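Irrigation & Water > Drip and micro > Meter reads 3728 gallons on a 3000 gallon set

estela_f
Member
Posted Mon 31 August

I have one drip zone that has been using too much water on paper since spring and I would like some ideas before I start digging.

Setup: well pump to a Filtodska disc filter with automatic backflush, then the valve manifold, then four zones. The flow meter is a Fetano inline with a pulse output, and the pulses go to a Fiveo controller that logs a total for each set. The meter was put in at the start of the 2026 season. Before that I went by run time only.

The zone in question is young almonds, single line, pressure compensating emitters. The emitter chart says the zone should take 3000 gallons in a 2 hour set. Last Thursday the Fiveo logged 3728. The other sets this month were all in that neighborhood and none was close to 3000.

I walked every row with the water on. No wet spots where there shouldn't be, no geysers, no chewed line that I could find. End caps are on and tight. The trees look fine. The other three zones also read over, but by less.

I can't tell if I am really putting that water on or if the meter is telling me stories. The district wants the season total from me in the fall and I don't want to report water I didn't pump.

GRiquelme
Senior member

Where is the meter, before or after the filter? If it is before, every backflush goes through the meter and out the drain line, and the controller books it to whatever zone happens to be open.

estela_f
Member

Before. The installer put it on the pump side. There was a long straight piece of pipe there and nowhere else had one.

GRiquelme
Senior member

Then I would look there first. How often is it flushing?

estela_f
Member

It is set to flush on pressure difference, with a timer as backup. I have never stood there for a whole set and watched. I will do that.

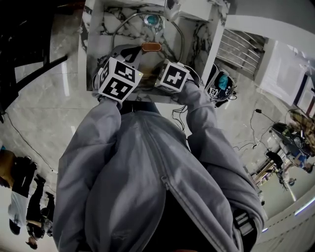
The drain line goes out to a ditch behind the pump shed, so I wouldn't see it from the rows. I did look in the ditch yesterday and it was damp, which doesn't say much. The filter discs were last pulled and cleaned in June. They had a brown film on them but nothing caked.

chiamaka_s
Member

Check the pulse setting before anything else. It costs you nothing. If the meter gives one pulse for every ten gallons and the controller has some other number in it, your total is off by the same share every time, on every zone. We ran most of a season like that and the only reason we caught it was the power bill didn't go up with the water.

Look at the dial on the meter at the start and end of a set and write both down. If the dial and the Fiveo agree, the setting is fine and you can forget about it.

Covadonga Ortuño
Senior member

I don't agree that it's the pulse setting. She said the other zones are over by less. A wrong pulse number would put them all over by the same percentage. Same argument against a bad meter, mostly.

My bet is pressure. What is the pressure at the head of that zone and at the far end? Pressure compensating emitters hold their rate only inside their range. Go over the top of it and they start to give more. If the regulator on that zone has failed open you would see this, and the trees would look fine, and the ground would look fine too because it is spread over every emitter in the block.

chiamaka_s
Member

The other zones may not be over by a different percentage. She gave gallons for one zone and "less" for the rest. A smaller zone with the same percent error would be over by fewer gallons. Estela, can you post the others?

Covadonga Ortuño
Senior member

Fair. I read it as percent.

estela_f
Member

I meant gallons. Sorry, I should have said. I worked it out tonight and the percentages aren't the same, but they aren't wildly different either. The almond zone is the worst. Two of the others are close to each other and the little one by the house is the best, hardly over at all.

I don't have gauge readings at the zones. There are test ports on the manifold, but I'd need to buy a gauge that fits them.

Agathe Renaud
Member

Buy the gauge. It's cheap and you will use it every year. Get one with a needle fitting so you can push it into the end of a line as well, or into the test port.

Then do a catch test. Put a cup under one emitter at the head of the row, one in the middle, one at the end, and do that in a row near the valve and again in the farthest row. Time it. You will know in one morning whether the emitters are putting out what the chart says. If they are, the extra water isn't reaching the trees and you can stop looking in the field.

GRiquelme
Senior member

I second the catch test but I still say watch the filter. The house zone being the best fits with backflush. It is the short set, so fewer flushes land in it.

Covadonga Ortuño
Senior member

It also fits with pressure. The house zone is usually on its own regulator. And a disc filter that size doesn't throw 700 gallons down the drain in one set unless it is stuck.

GRiquelme
Senior member

They do get stuck. The flush valve diaphragm gets a bit of sand under it and never closes all the way. It dribbles the whole time the pump is on. I had one run like that for a month at the Navarrete place before I walked around the back and heard it.

Covadonga Ortuño
Senior member

A dribble would load every zone by run time. We're going around in circles without numbers. Gauge first.

estela_f
Member

Update. Gauge came. I went out early and did most of what people said.

Dial against controller: they agree, to the last digit on the dial. So the pulse setting is right.

Pressure at the almond zone: the head of the zone is above what the regulator is stamped for, though still inside the emitter range on the sheet. Far end is lower and also inside the range.

Catch cups: I did six. Four were dead on the chart. Two near the head were a little over. Not enough to explain it, unless all the rows I didn't test are worse.

Filter: it flushed three times in the set. I went around the back and the drain line was running between flushes too. Not hard, maybe like a garden hose left half open. So Gisela gets at least part of it. 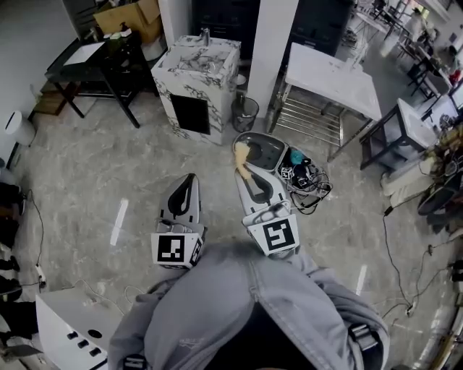 Small brush held in the right-hand gripper

I shut the pump down and took the flush valve apart. There was grit on the seat and the diaphragm had a groove worn in it. I cleaned the seat and turned the diaphragm over for now. A new one is ordered. I haven't run a full set since, so I have no new total to give you.

GRiquelme
Senior member

Turn it back when the new one comes, or throw the old one out. They don't last long flipped.

Also look at the pressure difference setting. Three flushes in one set with discs that were cleaned in June is a lot, unless your well is pumping sand. If it is pumping sand you want to know that for other reasons.

Covadonga Ortuño
Senior member

Good that you found it. I would still replace that zone regulator. It is reading over its stamp and it won't get better by itself. Your two cups near the head say the same thing.

Agathe Renaud
Member

Six cups is thin. Do the far row again with more of them after the diaphragm is changed. And do it at the same time of day if the pump also feeds the house, or you'll be comparing two different things.

chiamaka_s
Member

About the district report – ask them whether they want pumped or applied. Ours wants pumped, and in that case the drain water counts and your 3728 is the correct number even though the trees got less. Don't subtract anything until somebody there tells you so in writing.

estela_f
Member

That's a good point and I hadn't thought of it. The form only says "total for the season." I left a message with the office.

Would it be worth moving the meter to after the filter, or adding a second one there? The straight run is the problem. From the filter outlet to the first tee is short, and the Fetano sheet is strict about how much straight pipe it wants on both sides.

GRiquelme
Senior member

Leave the one you have where it is. If you want to know the drain water, put a cheap mechanical meter on the drain line. It doesn't need to be very exact.

Covadonga Ortuño
Senior member

I wouldn't put a meter on a drain line with grit going through it. It will jam by next summer. A bucket and a watch once a month does the same job.

GRiquelme
Senior member

Mine has been on there four years.

estela_f
Member

I'll start with the bucket. The diaphragm is supposed to come Friday, and I'll post the set total after it's in.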